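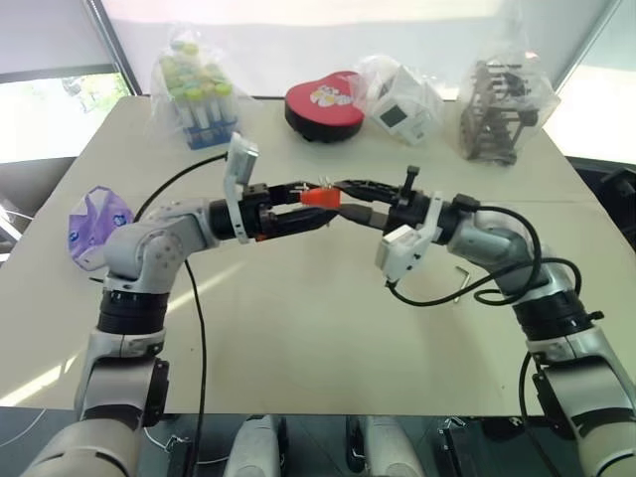 April, and I've finally walked through the Breder place in Plulladport! Samer Azar had the keys for the morning and let me wander as long as I liked. Two bedrooms, a deep porch, and windows on three sides of the kitchen — I stood there grinning at the light. I want a long white table in that kitchen, a plain rectangular one, with room for everyone's elbows at once. The roof is newer than I dared hope, and the lot runs 100 feet back to the creek.

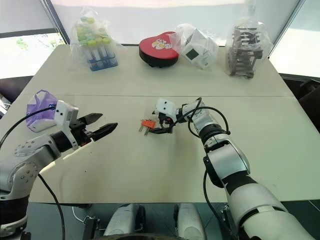

Plulladport First-Time Buyers Club — Members' Diaries

Read my notes out to the group tonight. Rawan Darwish thinks the asking price has room in it, and Elie Zoubi wants me to get the sewer line checked before I say a number out loud. Good advice, both. Marwan Boutros looked at the one on Qudah Street and says the basement smells, so I've crossed it off.
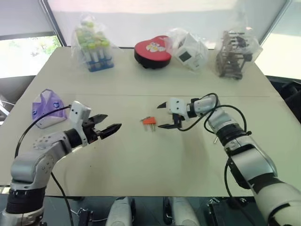

Later, 9 p.m.

Called Samer back. Second visit is set, and I'm bringing a tape measure and my sister. I keep drawing the porch on envelopes!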